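Tridov推出“小盒归位”收纳系列：一张黄纸板，收拾一桌说不清来历的小东西

（Niltalska讯，12月）家居纸品公司Tridov今天宣布，旗下桌面收纳系列“小盒归位”正式上市。该系列共5款纸盒，全部采用素面黄色纸板，不印花，不烫金，也不写“生活从整理开始”之类的话。公司表示，用户的抽屉里已经有足够多的口号了，多数印在从未写完的笔记本封面上。

Tridov此前做了十几年的文件盒，客户以事务所和学校为主，彼此相处融洽，主要是因为文件盒很少让人有话可说。转向家用桌面，源于产品负责人Aksel Damgaard的一次搬家。他在新居拆箱时发现，书有书箱，碗有碗箱，唯独书桌上那一层东西最后统统进了一只超市购物袋，袋子至今仍挂在门后。

“大家愿意为毛衣买很贵的收纳箱，”Damgaard说，“可是一支笔、半副棋、一张不知道从哪里拆下来的塑料片，就只能住在桌上，一住好几年。我们想给它们一个体面的去处，至少是一个有盖子的去处。”

新系列的主角是一款长形大盒，内部代号Ullness。盒身为哑光柠檬黄，纸板折边处不另外包边，裁切后的灰褐色断面直接露在外面。设计部曾就此争论了整整一个春天，一方认为断面显得没做完，另一方认为断面显得诚实，最后由财务部裁定：断面显得便宜，而且确实便宜，予以保留。

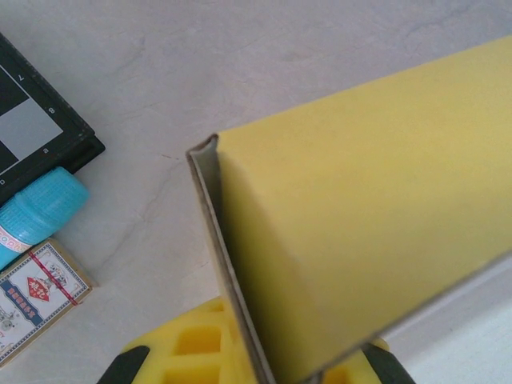 图一：“小盒归位”系列黄色纸盒，纸板断面外露，置于大理石纹台面。

公司提醒消费者，纸盒就是纸盒。它怕水，怕猫，也怕以为它能当凳子的亲戚。每只盒子的建议承重写在底部，字号偏小，Tridov对此表示歉意，并已在网站上另行公布一份字号较大的版本。盒盖若在潮湿天气里略有起翘，压两本厚书过夜即可，书的内容不限。

为确定各款尺寸，Tridov与Toft整理工作室合作，走访了25户家庭，请住户把桌上“暂时放一下”的东西全部摊开。访谈中最常听到的一句话是“这个还有用”，其次是“这个不是我的”。工作室负责人Valdemar Sveinbjörnsson认为，两句话其实是同一个意思。

“我们不劝人扔东西，”Sveinbjörnsson说，“劝过，没有用。人们当着你的面把它放进垃圾桶，等你下楼再捡回来。所以现在我们只问一个问题：它今晚睡哪儿？”

Toft据此归纳出一套摊桌法，随产品说明书附赠。做法很简单：腾出一块平整的浅色台面，把东西一件件摆开，互相留出空隙，然后按形状分，先别按用途分。按用途分类容易引发家庭会议，按形状分类通常一壶茶的工夫就能结束。扁的归扁的，长的归长的，剩下的归“其他”。说明书允许“其他”占用一整只盒子，但不允许占用第二只。 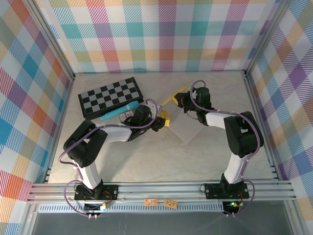 图二：摊开待分类的桌面物品，包括折叠棋盘、青绿色记号笔、白色小盒、黄色细棒与半透明塑料片。

以图二中的物品为例，棋盘属于扁而大的一类，应当最先安置，因为它不会迁就任何人。记号笔和黄色细棒同属长条类，可以并排放进窄盒。白色小盒带来了一个理论难题，即盒子该不该装进盒子，Toft的意见是可以，但以2层为限，超过这个数目，就不叫收纳，叫考古。至于那张半透明的方形塑料片，走访的家庭里几乎每户都有一张类似的，用途众说纷纭。说明书建议把它垫在最底下，让它终于有一份工作。

除Ullness长形大盒外，系列还包括扁盒、窄盒、方盒，以及一只专门留给“其他”的盒子。最后这只在内部测试中最受欢迎，令设计部颇为失落，他们在另外四只上花的时间要长得多。五款可以叠放，也可以并排塞进常见的书架格，颜色目前仅有黄色一种。Damgaard解释说，黄色在桌上很难被忽略，用户不太容易再把东西堆到它上面。测试期间确有几位用户做到了，公司向他们致敬，并已将照片贴在茶水间。

首批产品限量1,000套，自即日起在Tridov网店及Niltalska门店发售，每套含五款各一只，平板包装，由用户自行折叠成形。折叠步骤印在包装内侧，请在拆开包装之前不要急着找它，也请在找到之前不要把包装扔掉。网店另售单只装，“其他”盒每位顾客限购一只，此项规定由Toft提出，Tridov的销售部门保留不同意见。

Niltalska门店将于上市首月开放摊桌体验，顾客可自带一袋桌面杂物到店，由Toft的工作人员陪同分类。每场从下午开始，到关门为止，无需预约。店方不提供代扔服务，也不接收顾客“顺便留下”的物品，包括充电器。

关于Tridov
Tridov是一家纸品制造商，产品包括文件盒、档案夹和桌面收纳用品，总部设在Niltalska。公司会议室的桌面目前仍在整理中。

关于Toft整理工作室
Toft为家庭和小型办公室提供上门整理与咨询，由Valdemar Sveinbjörnsson主持。

媒体垂询
样品借用、高清图片及采访安排，请联系Tridov新闻办公室。借出的样品请归还时一并清空。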